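Leave the fruit bowl alone

By Nnamdi Babalola
Nov 18, 2024

The canteen at Branelgate stopped putting out free fruit in the spring. The notice said the bowls were costing too much and that a good part of what went into them was thrown away. I don't doubt either point. I still think it was a mistake, and I think the same mistake is being made in a lot of workplaces, schools and homes.

The argument against the fruit bowl is always about waste. Fruit goes off. People take the grapes and leave the apples. Kenneth Agbayani, who ran the kitchen there until he retired, told me he used to fill two bowls every morning for 200 staff and carry one of them back nearly full on a Friday. He put what was left into crumbles. When the crumbles were dropped from the menu, the leftover fruit went in the bin, and that was when it began to show up as a cost.

So the waste was partly a kitchen decision. It was then blamed on the people who hadn't eaten enough pears.
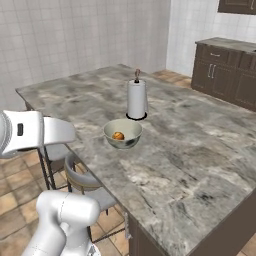
Food left out gets eaten by people who would never go looking for it. I am one of them. If there is a plum on the side I will eat it on my way past. If the plums are in the bottom drawer of the fridge I will find them in December, along with the celery. My children are the same. They will say there is nothing to eat while standing in front of a full fridge, and then eat three satsumas because the satsumas were next to the kettle.

The usual replacement is a machine. Branelgate now has one by the lifts, selling crisps and a small pot of cut melon at a price I won't repeat. The office at Skernard went further and gave everyone a snack allowance on a card, which has to be claimed by the end of the month. I have seen the form. It is two pages long. A person who wants a banana at eleven in the morning does not want to fill in a form.

There is also the matter of ripeness. Shops sell peaches hard because hard peaches travel well, and most people put them straight in the fridge, where they never come to much. A few days on the worktop does them good. You have to keep an eye on them, and press one gently near the stalk now and then, but this is not difficult and it used to be common knowledge.

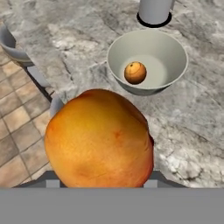 A fruit like a peach, with a good colour to it. Colour alone won't tell you if it is ripe.

I accept that some fruit will be lost. At home we throw away about 2 pieces a week, usually a bruised apple and something citrus that rolled to the back. Over a year that makes 104, and written down like that it looks bad. It is still cheaper than the biscuits we would be buying in its place, and the compost heap gets the rest.

If Branelgate wants to save money it could fill one bowl and bring back the crumble on Fridays.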